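## 4. Fitting the fabric to the frame

You've got the tubes joined, and now comes the fun part: the frame starts to look like a real piece of furniture! Set aside an unhurried half hour for this section the first time. After that you'll fly through it.

Clear a patch of hard floor big enough to lay the whole Trovside frame flat. Tile is great, and so is a wood floor with an old sheet over it. Carpet works too, but the tubes tend to sink in and the joints are harder to line up.

**Before you start**

- Check that every tube is pushed fully into its connector. A small gap now becomes a big lean later.
- Shake out the fabric sheet and find the sewn label that reads *Lavo*. The side with the label faces the floor.
- Wipe the tubes with a dry cloth. Dust makes the fabric drag.

**Steps**

1. Lay the frame down with the T-shaped connectors flat on the floor and the long cross tube running left to right in front of you.
2. Spread the black fabric over the lower section. Leave the upper section open for now — the second sheet goes on in Section 5.
3. Smooth the sheet from the middle out toward the corners. Use the flat of your hand and take your time, it really does pay off!
4. Tuck the bottom edge under the lowest tube and press the fasteners closed, corners first.
5. Work up both sides evenly, a few inches at a time, swapping sides as you go.
6. Stop when you reach the long cross tube and check that the fabric edge runs parallel to it.
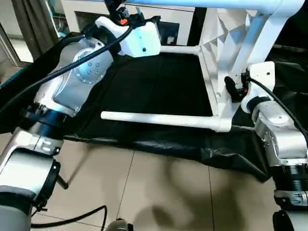
*Fig. 9. Lower section covered in black fabric, frame resting on the floor.*

> **Note:** A few soft wrinkles are fine. They relax after some 200 hours of normal use, or overnight in a warm room in July.

> **Caution:** Don't stand or kneel on the tubes while the frame is lying down. The connectors are strong upright but can split under a sideways load.

**If the fabric won't reach**

Nine times out of ten the sheet has been turned a quarter turn. Lift it off, rotate it, and try again. If it's still short, look at the number printed on the bag: the Evangelista size takes sheet 371, and the taller Clarkongate takes sheet 2143. They look very alike when folded, so check before you tug.

Leave the frame flat when you're done and go on to Section 5.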